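Episode 2451 was rejected at 16:10. The reason field contained one word: hesitation.

Kidus Tsegaye opened the log. The task was box stacking, two arms, remote control. The operator was Gebremedhin Ayele, at the leader arms in the next room. The joint traces were clean. At the second box, both arms had stopped above the table for 2 seconds, then continued.

The Vulla contract called for 3000 accepted episodes. The filter removed any pause longer than one second. Kidus had written the filter himself, in March, after the first policy trained on Kunen data learned to stop in midair and stay there.

He walked next door.

"You paused," he said.

"I was deciding," Gebremedhin said. He kept his hands on the leader handles. He had set type for thirty years before the print shop closed, and he gripped the handles lightly, with the fingertips.

"Deciding what?"

"Which hand."

Kidus pulled the list. The filter had thrown out 458 episodes since the start of the contract. He sorted them by operator, then by the time of the pause. Gebremedhin's pauses fell in the same place, after the first box was down and before the second was released. In the episodes that followed a pause, the lids lined up. In many of the accepted ones they did not.

"Do one for me," Kidus said. "Don't hurry it."

Gebremedhin brought the arms in from both sides, the grippers almost touching over the stack.
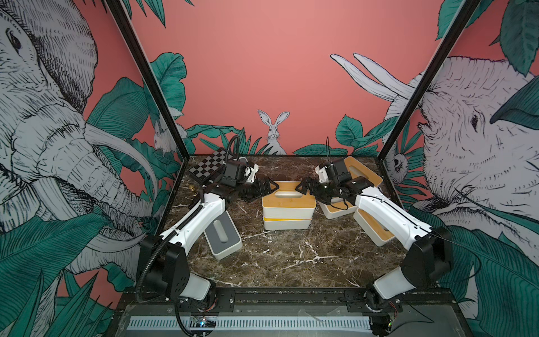 He held them there. Kidus watched the force readout and left the clock alone. The left channel dropped by a small amount, then the right. The readings settled at the same value.

"Now I know," Gebremedhin said, and opened the grippers.

Kidus went back to his desk and commented out line 40 of the filter. In the notes to Seyoum, who ran training, he wrote that pauses before release should be kept and labeled as part of the task. Seyoum replied that the label needed a name.

Kidus typed "deciding," deleted it, and typed "check_contact." Then he restored episode 2451 and queued the other rejects for review.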